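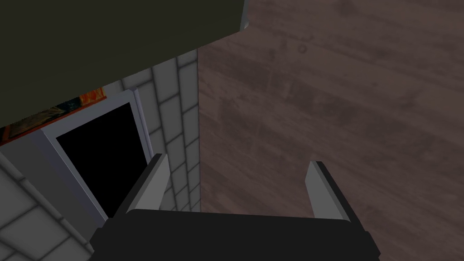 Calley are finally making another record, and I've been grinning since I read it this morning! The band posted a short note on September 15, 2018 saying the follow-up to "Dorkerthorpe" is tracked and they're picking a mixer now. If you remember how long the last one sat on a hard drive, you'll know why I'm trying to stay calm.

They cut the whole thing in Tadport, in the same rehearsal space where they wrote it, and it runs 40 minutes. Nine songs, no guests, one instrumental. The working title is "1788" (their drummer says it was the door code, the bass player says it wasn't). The first single is called "Lapiņa" and it should be out in January, with the album to follow in the spring.

I caught them playing "Lapiņa" live in the summer and it's heavier than anything on the last album – slow, tuned way down, with a big ugly riff in the middle that got the whole floor moving. They also closed with a new one called "1919" that I'd bet money ends up as track one. My neck hurt for two days.

The note says the vinyl will be a single pressing of 840 copies, sold at shows first and then through the band's own store. I missed out last time and paid silly money for a used copy, so I'll be standing at the merch table before the doors are properly open.

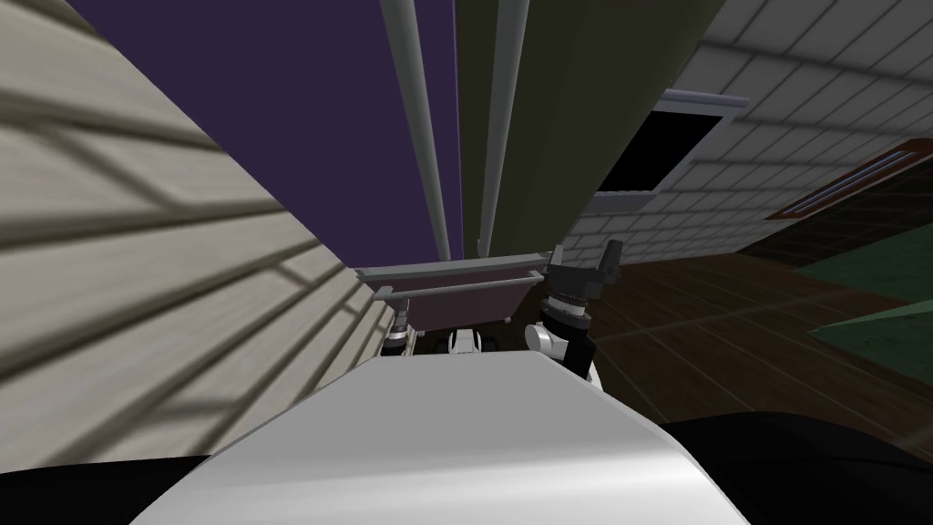 Tour plans

Nothing is booked yet, but they want to do a short club run right after the single comes out – small rooms, new songs first, old stuff for the encore. I'll post the dates when I get them.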